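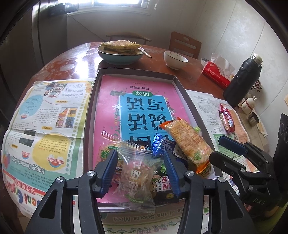 Brostenero will replace the equipment-purchasing process for its tabletop manipulation program with a single planning schedule, covering hand-held grippers, finger pads, spare jaws, storage and operator hours. The schedule takes effect in June and was prepared by Ehsan Jafri, head of equipment planning, with Zuzana Gajdoš, who manages data operations. It sets quantities by the kind of surface and object an operator meets in ordinary homes: a crowded table with a box lid of packaged snacks, newspapers lying to either side and a bowl of fried pancakes farther back now counts as a standard working condition for budgeting. Soft goods in clear plastic wrap, such as the printed pastry between the blue ribbed pads, are placed in the highest wear class for consumables.

Posted in June | By the Brostenero press office

2 comments | Share

Under the previous arrangement, each project lead ordered grippers against a project code and returned them at close-out. Spare parts were charged to the same code. This produced short delivery times for individual projects and uneven stock across the program. At the last internal review, complete grippers were being held in reserve at sites that had run out of finger pads, and sites with pads in stock were waiting for jaws.

The new schedule treats the gripper pair as the unit of purchase. An operator is issued a left and a right unit together, with matched firmware and a common calibration record. The approved order for the coming budget period is 2108 pairs, to be delivered in six lots. Lot sizes will be fixed at the time of release and may be changed by Brostenero up to the release date. No lot will be released until the preceding one has passed incoming inspection.

Incoming inspection consists of a jaw alignment check, a closing-force measurement at three openings, and a visual check of fasteners on the jaw arms. Units that fail alignment are returned to the supplier. Units that fail on closing force only may be adjusted on site by a trained technician and measured again.

"We had been budgeting for hardware and treating everything attached to it as incidental," said Jafri. "Pads, screws and cases were a small share of the purchase price and a large share of the stoppages. They now have their own lines, and a project cannot be approved with those lines blank."

Supply has been divided between two firms. Jostitz will supply complete gripper pairs and replacement jaws. Plurel will supply finger pads and carrying cases under a separate agreement, with call-off quantities reviewed each quarter. The Plurel agreement allows pads to be ordered in sets only, to prevent new and worn pads being fitted to the same gripper.

Pad replacement is set at 3000 grasp cycles for the highest wear class. This class covers film-wrapped food, foil packets and bags with irregular contents. Rigid containers, books and crockery fall into a lower class, for which pads are replaced on inspection. Where a session mixes classes, the higher one applies to the whole session. Cycle counts are taken from the gripper log and do not have to be recorded by the operator.

Gajdoš said the wear classes were drawn up from session records and returned parts. "A tray of snacks is harder on a pad than a shelf of boxes," she said. "Film slips, the operator closes again, and the count goes up. If the budget assumes one clean grasp per item, the pads are used up well before the end of the allocation."

The schedule also changes the way household objects are paid for. Operators working in homes use what is already on the table wherever possible - packaged food, papers, dishes - and a project budget may no longer include a general sum for props. Items bought for a session must be listed individually. Food is entered as a consumable and is not carried over in stock. Breakage of crockery or other household property is covered by a central reserve held outside project budgets.

Software for tracking units, pads and service intervals will be provided by Sethi. The system assigns each gripper a record at incoming inspection and produces a monthly forecast of parts required by site. Forecasts will be issued to Jostitz and Plurel in the same form as they are issued to project leads. Existing spreadsheets will remain readable but will be closed to new entries once a site has transferred its stock count.

Sites are asked to complete the following before transfer:

Return all unpaired grippers to the central store.
Count finger pads by complete set and discard singles.
Report jaws with missing or substituted screws.
Confirm the name of the person authorized to release parts.

Projects already under way may keep their present allocation until close-out. Extensions to those projects will be budgeted under the new schedule, including extensions requested before June. Leads who expect to need a variance should submit it with the quarterly forecast, stating the wear class, the number of operators and the planned session hours.

Brostenero will review the pad replacement interval after the second lot has been in service for one full quarter. Any change will apply to new budgets and to open call-offs with Plurel.

Contact: Brostenero press office, equipment planning inquiries to Ehsan Jafri

Copyright Brostenero. All rights reserved. | Back to top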